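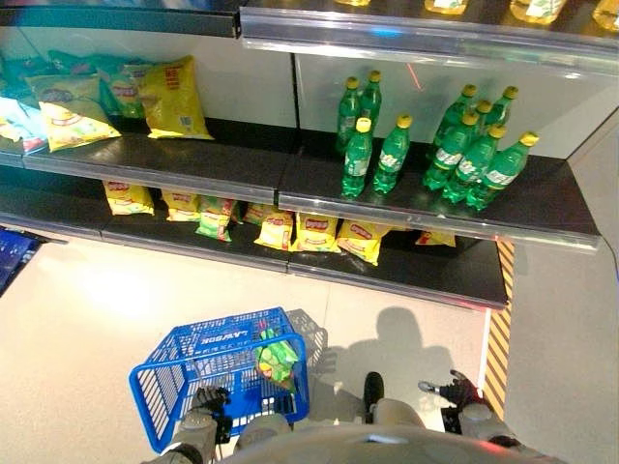

Snack and drink shelving

Snack and drink shelving is the plain metal-and-plastic furniture that holds chips, cookies and soft drinks in small stores. I've written most of this page for the Gristdale shopkeeping wiki, and I'll admit right away that I love the stuff (I ran a corner store in Huduvdale for years, so I've moved more shelves than I care to remember!). Thodoris Xenos added the part about price strips and fixed my spelling.

Parts of a shelf

A typical bay has uprights, back panels, shelves that hook into the uprights, and a strip along each front lip for prices. The common width in Gristdale stores is 1000 mm, with a middle shelf 400 mm deep, though old Doreck bays came out a little narrower and will drive you crazy if you try to mix them. Dark shelves with pale backs are popular because bright packaging stands out against both, and the dark surface hides scuffs.

The price strip is usually clear plastic. Paper tickets slide in behind it. Thodoris likes the tilted kind, which you can read without stooping, but they do catch the ceiling lights and some customers grumble about glare.

The basket

You can't talk about the shelf without the basket, at least I can't. People shop differently with one on their arm, and anybody who has watched a line form at lunchtime knows a basket fills up faster than its owner expected. Chips go in last if you have any sense. Makris used to sell baskets in stacks with a little stand, and we kept ours by the door.

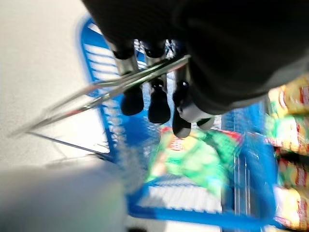 Blue plastic shopping basket with slatted sides.

Arranging the goods

Bottles and bags want completely different treatment. Bottles stand in rows, labels out, and you pull them forward as they sell. Bags slump. I tried clips, dividers and once a row of shoeboxes, and they still slumped, so these days I just stand the bigger ones behind and let the rest lean where they like.
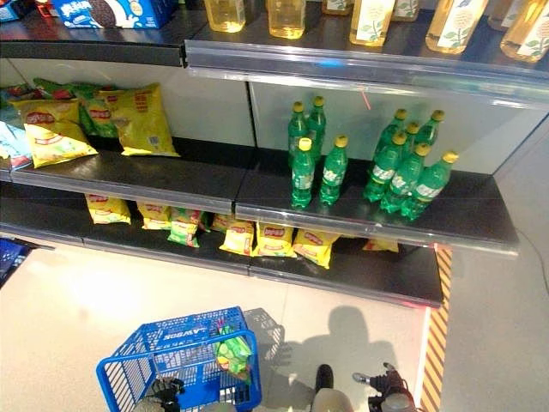 Most shopkeepers I know plan a bay by the middle shelf first and work out from there. It's the easiest one to reach and it earns the most, so the fights are all over what goes on it. My own habit is to split it down the middle, salty things on one side and something fizzy on the other, the way the chips here sit to the left of the green soda bottles. Cookies can go up top, like that blue Oreo box, with juice or tea farther along.

Small bags

The small bag is the impulse buy of the whole bay. I once fitted 74 of them on a single shelf for a school fair and spent the afternoon picking them off the floor. My last bay, when I finally counted it in April, held some 245 items from top to bottom, and well over half were little bags. 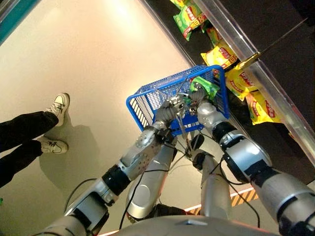 Small green snack bag in a basket beside the shelves.

See also: Price tickets; Shopping baskets; Stock rotation; Corner stores of Huduvdale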